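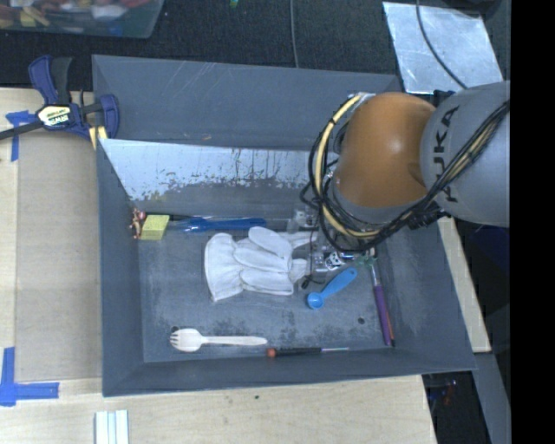
KUKA arm over the grey bin, mixed small items, glove nearest the gripper.

Date: Sep 28, 2023
To: Stovwood equipment list
Subject: Re: second picking cell, money for January

> Galli have requoted for a second cell at the same spec as ours. If we
> commit now it can be in by January, and with two running we could take
> on the whole Nomamska sorting job. I've put it in the plan unless
> anyone objects. The Fletik software licence covers both arms.

I object, or at least I'd like it taken out of the plan until someone can show me the sums.

The quote says 206 picks an hour. Of what? If it's boxes all the same size, fine, but have a look at what is in our bin. A fabric glove, a blue measuring spoon, a wooden spork, a screwdriver, thin tools lying along the walls. Nomamska will send us 233 different items and I doubt many of them are boxes.

Then the bits that never make it into a quote. The coating on the back slope of the bin is flaking, and the thing is held with a bar clamp. I'd want proper fixings and a new bin costed in for both cells, plus spare cables - look at the loop round that joint and tell me you wouldn't keep a set on the shelf. I make that some 40 hours of fitting, and the plan allows seven.

On the licence, does Fletik say "both arms" in writing? The copy I have only mentions the one.

Could we ask Galli for a month's trial on our own mix of items before we sign? If they say no, I'd spend the money on the first cell.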